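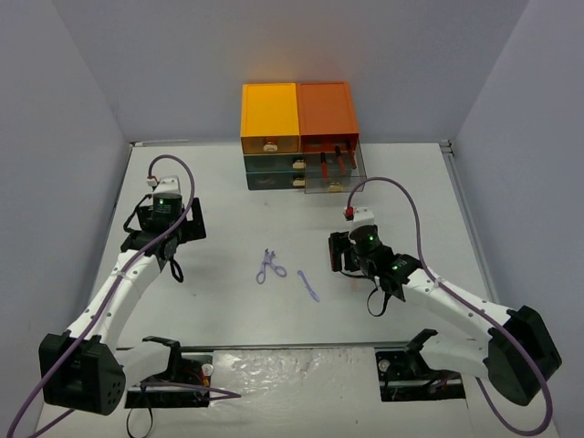
Small Things in Small Drawers: A Study of Desktop Storage for Shared Craft Benches
Final project report, Introductory Product Design
Ayuba Osei
May 16, 2022

1. Where the project came from

I should start by admitting that I am a messy person, and that this report grew out of a mess. During first term our studio group shared one long bench for model making, and by the second week the pens had migrated to the window ledge, the good scissors were under somebody's jumper and the small screwdrivers had gone wherever small screwdrivers go. I spent more time looking for things than cutting anything. When our tutor asked for a project on "an object you use without thinking", I knew straight away that I wanted to write about the humble drawer organiser.

My question was a simple one, although it took me a good while to word it. What makes a person put a tool back in the drawer it came from? I had a hunch that colour would have something to do with it, and another hunch that being able to see inside would matter even more.

2. A bit of background

I went looking for a history of small-drawer storage and got happily lost for most of a weekend. The piece I enjoyed most was a sewing cabinet in a local collection, dated 1863 on its label, with a bank of tiny drawers and a turned knob on each one. The drawers all look exactly alike from the front. I stood there wondering how its owner remembered which held the buttons and which held the hooks, and I suppose the answer is that she used it every day and her hands knew the way. A shared bench doesn't get that luxury, as the hands keep changing.

Modern organisers have gone the other way and tell you what's inside before you open them. I compared three styles from catalogues, which I'll call by their product names: the Malolo (all clear), the Sowah (all one solid colour) and the Tritell (a mixture). My favourite on paper was the mixture, but I tried to keep an open mind.

3. The unit

The organiser I settled on for the bench work is a mixed one, small enough to sit at the back of the work surface without getting in anybody's way. It has two big lidded compartments side by side on top, one bright yellow and one orange, in a translucent plastic. Under the yellow one are two shallow drawers in a dark grey-green, one above the other, and under the orange one is a clear drawer. The drawers have little cream-coloured knobs, and there's another on the front of the yellow box.

I grew very fond of those knobs. They are nothing fancy, but they stand out nicely against the dark drawers and you can find one without really looking. The two shallow drawers have theirs toward the right side, while the clear drawer has its knob low down in the middle. I thought this inconsistency would annoy me and it never did.

The clear drawer was my choice for the red-handled tools. They stand in it at an angle with the handles upward, so the red shows through the front, and with the drawer pulled out you can reach in and take one by the grip without rummaging. For the loose items I used a pair of lavender scissors and a thin stick-shaped tool in the same colour. I liked having the two match, as it made them feel like a set that ought to live together.

4. How I went about it

I asked classmates to do a short cutting and fixing task at the bench, and then to tidy up before they left. I gave no instructions about where anything belonged. On the first round the drawers had no labels, and on the second I added small paper ones that I lettered myself (rather badly, I'm afraid). Afterwards we had a chat over a cup of tea and I wrote down what people told me in a notebook, which I've handed in with this report.

I kept the bench plain on purpose. The top is white and the walls on three sides are a pale lavender-grey, so the yellow and orange are easily the loudest things back there. A classmate said it was like tidying up inside a shoebox, and I've thought of it as the shoebox ever since.

5. What I learned

The clear drawer was the one everybody understood. People put the red handles back where they had found them, labels or no labels, and several of them mentioned being able to see the gap where the tool had been. The dark drawers were another story. Things went into them more or less at random on the first round, and a glue stick spent two days in the lower one before I thought to look there.

The paper labels helped with the dark drawers and made no difference that I could see to the clear one. Colour mattered less than I had hoped. People did say "the yellow one" and "the orange one" when they were asking each other for things, which is handy on a noisy bench, but they didn't seem to link a colour to any particular sort of item.

The scissors were the real trouble. They tended to get left lying on the table, and when I asked why, the usual reply was that somebody would want them again in a minute. That seems fair enough to me.

6. What I'd change

If I had another term I would try an open tray at the front of the bench for the scissors, and I'd swap one of the dark drawers for a second clear one. I would also like to try the whole thing with left-handed classmates, as those right-hand knobs have been on my mind. My proposed name for the revised unit is the Zavau, and the sketches for it are in the appendix, along with the cardboard templates and a list of materials.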